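Dec 26, 2020

Wetside bench, sorting the bathroom goods table. Quiet building, heating on low, kept my coat on till lunch.

Plan was to finish the sort before the new shelving labels go up. Got through most of it. Leftovers from the November clear-out were still mixed in with everything, so first hour went on just pulling things apart. Whoever set the groups last time went by shelf height and not by what the thing is, hence toothpaste living with drain cleaner. Changed that. New groups:

- mouth and teeth
- hair and body
- medicine cabinet
- cloths, sponges, anything that gets wrung out
- wrappers and bags (keep or toss, see below)

Medicine cabinet stuff goes in the Drindlow bin with the lid, always, even if the box is empty. Empty boxes get an E in pencil on the bottom flap. Pencil not marker, marker bleeds through to the print and then the box is no good for the display drawer.

Tried the pink tablecloth again in place of the gray mat. Like it better for sorting, pale things still show up okay and it wipes down. Drawback is the print. Balloons and planes all over, and small stuff gets lost on them, I went to pick up a cap twice and it was a bit of the pattern. Plain one next time. Ollano has a plain one in the catalog, item 2657, need to check if it comes in the long size. Also it slides on the table top. Clips helped on two corners, other two still creep. Want 2 more clips.

Pile order as of late morning: green bottle toward the front on its side, box and carton behind, soft stuff to the left, bag and wrapper on the right.

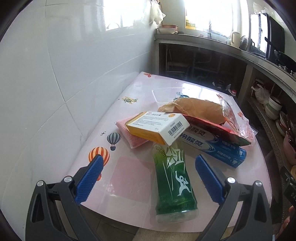
Bathroom pile on the balloon cloth. Green bottle, medicine box, toothpaste carton, paper bag, clear container at back.

Notes on the pile, in no order.

Green bottle: hair and body for now. Has "scream" on it and a leaf design, frosted cap. Don't stand it with the tall ones, that row is full, lay it flat in the tray. Need a proper entry on the sheet, I just wrote "green, leaves" which is no use to anyone in a month.

Medicine box: white with the orange band. Drindlow bin. Barcode goes facing out so we can scan without lifting the whole row. Text is Chinese, needs a translated line on the card before it gets filed. Left the card blank, sticky note on it.

Toothpaste: 冷酸灵, blue and white carton. Copy the characters exactly, last sheet had one of them wrong and it got entered as a seperate product. Fixed that today. Mouth and teeth, drawer 3.

Pink knitted thing: cloth or sponge, could go either way on the list. Same group regardless so stopped worrying.

Paper bag: too crumpled to reuse for storage. Flatten it and put it with packing filler.

Red and clear wrapper: toss, unless the Baldursdóttir order needs filler, in which case it can go in the bottom of that carton. Ask before binning.

Clear container: useful size. Want it for caps and small bits of packaging, there's always a few of those left at the end and they roll under things. Should have started with a small-bits box, would of saved half the floor crawling.

Sheet count at close: 19 lines done, 3 still open (green bottle, medicine card, the wrapper). Window side of the table is the good side to work from in the morning. White tile throws a lot of light back, no lamp needed till mid afternoon, after that labels get hard to read and I start making mistakes, so stopped there.

To do next
Order clips and ask Ollano about cloth length
Translate medicine box line
Redo the green bottle entry
Move drain cleaner OUT of drawer 3, still in there, forgot
New pencils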